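Notebook, May. Open day at the Pluldale unit

Doors at 10, first visitors in by ten past. Xiomara on the welcome table, me on the two-arm bench, the Hakness people minding their own stand by the loading door.

Set-up notes first. Bench powered at 0800, homed both arms, left one took two goes. Gripper pads wiped down. Emergency stop tested from both sides of the barrier tape. Speed cap lowered for visitors and left there all day, so nothing ran at what we'd call working pace. Will put it back before the next block.

Visitor clicker on the door read 1304 at close. Xiomara thinks a fair few were walked through twice when the school party came back for their coats. Ultelside had told us to expect nearly 2000, so we have a lot of leaflets left. The 800 in the sealed box can go back to them. The opened ones stay here.

Talk at the bench was the short version: what the arms are, who is driving, why there's tape on the floor. Most people wanted to know the price and whether it can do the washing-up. Told them we practise on kitchen things and that plates are slow going. Castellanos came over at lunch and asked better questions, mainly about cable routing and how often we swap fingers. I said I'd send the maintenance sheet. Not done yet.

Stoppages: 3. Two were the right arm tripping its torque limit. The other was me, leaning on the stop with my elbow. Restart is still too long with people watching. Need a card by the bench with the steps in order, large print.

Afternoon runs were the pick and place set with the corn and the plate. Same start pose each time, left arm on the basket side, right arm on the oven side.

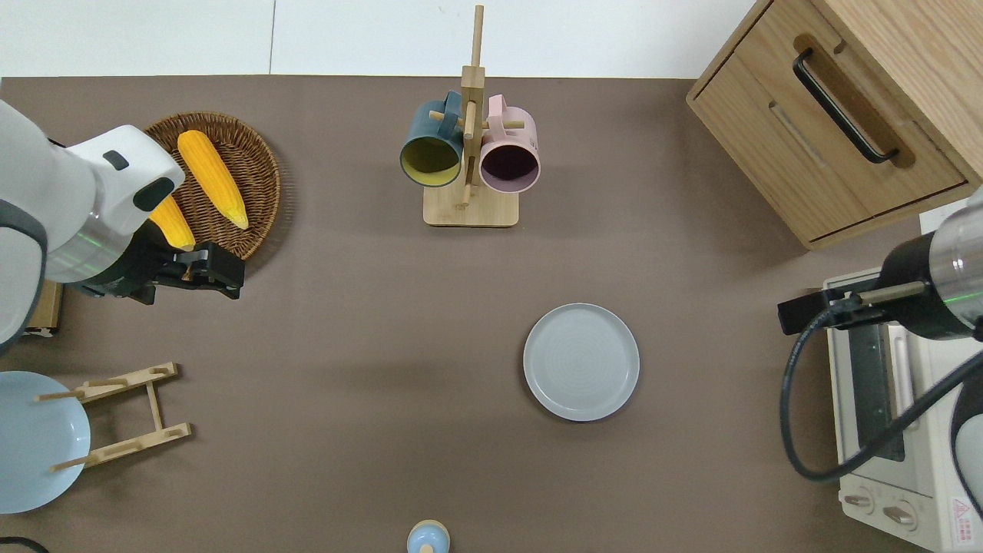

Sound was a problem after two o'clock. With both roller doors up you can't hear the spoken countdown, and I ended up shouting it. Borrow the small speaker from Ultelside next time or use a hand signal.

Barrier tape wants moving back a pace. Children at the front could reach over it, and one did. Arms were parked at the time. Logged it anyway.

To do: speed cap back up, sheet to Castellanos, restart card, look at the right arm torque log with Xiomara.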